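**Hirkamier House – Washroom and Hand Hygiene Supplies**
**Inspection checklist with comments**

Date of inspection: 30 January 2026
Areas covered: preparation room, ground floor washroom, supply cupboard
Previous inspection: July

Entries are marked S (satisfactory), A (action required) or N (not inspected).

## 1. Dispensing points

- [S] 1.1 Pump bottles stand upright on a level surface.
- [S] 1.2 Bottles are within reach of a seated user.
- [A] 1.3 Drip dishes are emptied and wiped after each session.
- [S] 1.4 Drip dishes are of metal and have a raised rim.
- [A] 1.5 Contents are named on the bottle in legible writing.

Comment on 1.3: The blue liquid collects in the dish as drops and smears and should be removed with a paper towel before it dries. Rinsing alone leaves a film. The dish is to be returned to its place beside the pump bottle, with the nozzle turned towards it. 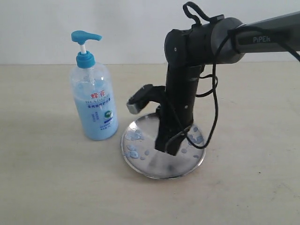
Comment on 1.5: Several products kept on the premises are blue, and colour is therefore not an acceptable means of telling one from another. Each bottle must carry the product name and the date of filling. The Plustari labels held in the office are suitable – they withstand wiping.

## 2. Refill bottles and decanting

- [S] 2.1 Refill bottles are kept closed when not in use.
- [A] 2.2 Different products are not mixed in one bottle.
- [A] 2.3 Part-used bottles are dated.
- [S] 2.4 A funnel is available and clean.
- [N] 2.5 Decanting is carried out over a tray.

Comment on 2.2: Staff reported that remainders are sometimes poured together to save space. This practice is to stop. A remainder too small to be useful should be taken to the Arar collection point with the other liquid waste. Any bottle whose contents look uneven, or contain thicker matter, is to be set aside and not used to top up a pump.

Comment on 2.3: Clear bottles allow the level to be checked without opening the cap, and their continued use is recommended. The level should be entered on the stock sheet at the end of each week. Pump bottles of 400 ml are to be refilled from the 600 ml size only.

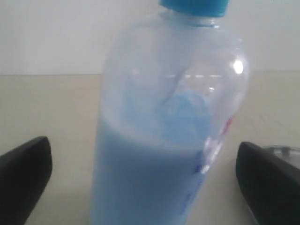 Geagea asked that the rule on topping up be relaxed where the product is plainly the same, and remarked that discarding every remainder would be wasteful. The request has been noted. Topping up may continue where both bottles are labelled and dated; in all other cases comment 2.2 applies.

## 3. Storage

- [S] 3.1 Cupboard in Room 203 is locked outside working hours.
- [S] 3.2 Liquids are stored below shoulder height.
- [A] 3.3 Safety data sheets are present for all products.
- [S] 3.4 Floor is dry and free of obstruction.

Comment on 3.3: One sheet is out of date. A current copy is to be requested from the supplier and placed in the folder on the inside of the door.

## 4. Actions

Items 1.3, 1.5, 2.2, 2.3 and 3.3 are to be completed within six weeks. Item 2.5 will be inspected at the next visit – decanting must be in progress at the time.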